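# Dondon live, who else went??

**reedorgan_kate**

Still buzzing so forgive the length. I drove out to see Dondon at the Zinach in January and I have not stopped playing the records since. Doors were late, the opener (Neline, more on her in a second) was already two songs in when I got to the rail, and then Dondon walked out and started with "Jireš" with no intro at all. Just the drum pattern and that organ line! The room holds 300 and I swear every person in it knew the second verse.

What gets me about this band is how the crowd treats each other. A tall guy in front of me turned around, saw I couldn't see, and swapped places. I've been to a lot of shows where that would never happen.

Neline played solo with a guitar and a loop pedal and won over a pretty chatty room by her third song. Go see her if she comes near you.

**mossback22**

I was there too, back by the sound desk! Agree on Neline, she was terrific. I'm going to be the grump about "Jireš" as an opener, though. That song needs a build. On the last tour it came fourth from the end and people were practically levitating by then. Putting it first, half the room was still in the coat line.

**reedorgan_kate**

Okay but the people in the coat line could hear it, and they came running in. I saw them! It set the whole night off at a gallop.

**Funmilayo Obi**

Siding with Kate. I've seen them 4 times and this was the first one where the opening made me drop my drink. Hatsue Arai's bass was way up in the mix too, which I've wanted for years. On the second album you can barely hear what she's doing in the choruses and it's the best part of the songs.

Finally got my papers sorted after the weekend, by the way, and that includes all the lyric sheets I've been writing out by ear, so if anyone wants to compare notes on the quiet verse in "Jireš," I'm ready. 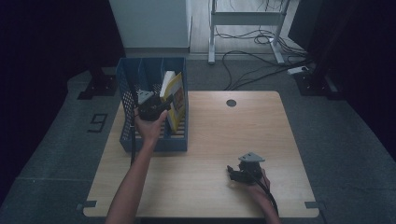
*Blue organizer, yellow cover in the right-hand slot.*

I have the last line of that verse as "leave the porch light to the moths." My brother insists it's "leave the porch right to the moss." We haven't spoken of it since dinner.

**mossback22**

It's "moths." She sang it very clearly at the Zinach. Your brother is wrong, but I like his version better.

**tinroof_al**

Wasn't at this one, saw them 2 nights later and they opened with a slow one I didn't recognize, then "Jireš" near the end. So it sounds like they're moving it around. Anybody know the slow one? Mostly voice and organ, something about a ferry, no drums until the very last chorus.

Also, unpopular opinion, the bass was TOO loud at ours. I was feeling it in my teeth and losing the harmonies.

**Funmilayo Obi**

Too loud! Al, no such thing. Stand farther back and let the rest of us have it.

The ferry song must be new. It isn't on either album or the tour single.

**reedorgan_kate**

A new song?? We didn't get that one and now I'm jealous. Al, did you catch any more of the words? I'm trying to talk my sister into the spring dates and "there's a ferry song" might do it.

**tinroof_al**

Only "wave me over, wave me over" in the chorus. I've been humming it at work all week. I'll write down the rest if it comes back to me.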